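Skisa two-arm kit, labware setup. Quick version

Updated 3 April 2026. Written off my own setup notes so forgive the shorthand. Covers getting from "arms bolted down, powered, homed" to a first tabletop task with a flask and funnel. If your arms aren't homed yet go do that first, none of this works otherwise.

Kit price when we ordered: $3,954 for the bench controller and Fluneo task software, arms quoted separately. Bodasdale shipped ours in March. Crate was fine, manual was thin.

## What you need out

- flask, plastic. Glass later, once you trust it
- funnel that fits the neck with no wobble
- two shallow baskets
- small objects for picking
- 700 ml of colored water in a jug, so you can see the level from where you stand
- towel

## 1. Lay out the table

Flask in the middle, between the arms. One basket left, one right. Keep both inside the reach circle Fluneo draws on screen, and I mean well inside, the outer edge is where the wrist starts doing ugly things.

Tape the corners of the baskets' spots. You will bump them. Fluneo saves positions, not objects, so a basket that's slid over is a basket it misses.

## 2. Set grip force

Settings > Gripper > Force. Default is way too high for thin plastic. I run 26 on both sides. Do left and right seperately, the "apply to both" box didn't stick for us until we restarted the controller.

Test on something you don't care about. Close, lift, hold, open. If it creeps out of the fingers go up in small steps.

## 3. Teach the funnel point

Load the Yatsenko template (Templates > Bench > Yatsenko). It's the two-arm one with the hand-off stubs already in, saves an hour easy.

Jog the right arm in slow mode until the fingers are at the funnel mouth. Come in from the side. Coming straight down means the wrist blocks your view and you end up guessing at height. Save the point, back off, save again as the approach point. 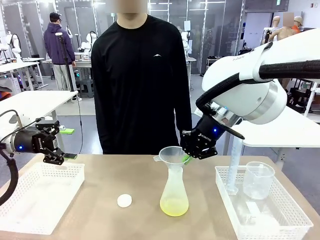

*Right gripper at the funnel mouth with a small green object, left gripper open over the empty basket.*

Left arm gets a parking point over its basket, gripper open. Leave enough height that it clears the rim when it swings. Then check cables on both sides, full travel, by eye. A loop that looks fine parked can snag at the end of a move.

## 4. Dry run

Speed at 10 percent... no, lower if it's your first. Run the whole sequence with the flask empty. Hand on the stop button. Run it 3 times with no edits between, and if any of them drifts, re-teach the funnel point before you touch anything else.

Then add water and go again.

## Stuff that tripped us up

**Arm stops short of a saved point.** Usually the tool length is wrong in the config. Check that teh gripper profile matches what's on the wrist.

**Funnel tips.** Approach point too low. Raise it, re-save.

**"Zone conflict" error.** Both arms want the middle. Add a wait on the left arm until the right one reports clear.

Worth the money? For us yeah, mostly for the templates. Export still fails if the task name has a space in it, so use underscores.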